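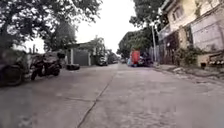 Vedov Urio outdoor sweeper: can it do a street frontage?

Filed under: Home & Yard > Robots
3 min read
Review by Jean Dow

The Urio is a battery-powered sweeping robot for driveways, sidewalks and patios. It has two side brushes, a main roller and a rear bin. Vedov says it can handle "daily exterior upkeep" without supervision. I tested it for seven days on a residential concrete street, where the chore is the usual one: dust across the slab, and a small pile of pale fragments and dirt near the curb, in front of the potted plants.

Flat concrete

Open pavement is the easy part, and the Urio does it well. Fine dust comes up in one pass when the surface is smooth. On rougher, weathered concrete the roller skips and leaves grit in the low spots, so I set it to double passes and accepted the longer run time. The thin expansion joint that crosses the street at an angle did not stop the wheels. It did hold dirt that the brushes could not reach, and I cleaned it out with a stiff hand broom.

Curb and sidewalk

The Urio cannot climb a curb. The street and the raised sidewalk are two separate jobs, and a person has to lift the machine from one to the other and start a new map. With the bin full it is an awkward lift.

Piles are the larger problem. The side brushes are tuned for scattered debris. When the robot meets a heap it spreads the edge outward, picks up part of what it has spread, and marks the area as clean. My pile needed three runs. A broom and dustpan took less time than the first of them.

Obstacles

Parked motorcycles are avoided with a wide margin, leaving an unswept strip next to the tires. A loose tire lying flat was treated the same way. Plant pots are handled better, and the robot will follow a row of them closely, though low leaves sometimes trigger the bumper and send it back to the start of the row. There is no arm, so anything that has to be moved first is still your work.

Compared with the Iser

The older Ellach Iser has a smaller bin and a noisier motor, but it can be driven by hand from the app. For a pile at the curb, that is worth more than the Urio's better mapping. The Urio costs 300 dollars more.

Verdict

Good on dust, poor on piles, no use on steps or curbs. If you have a long flat driveway and sweep it every day, the Urio will take over most of that job. For a street frontage, keep the broom.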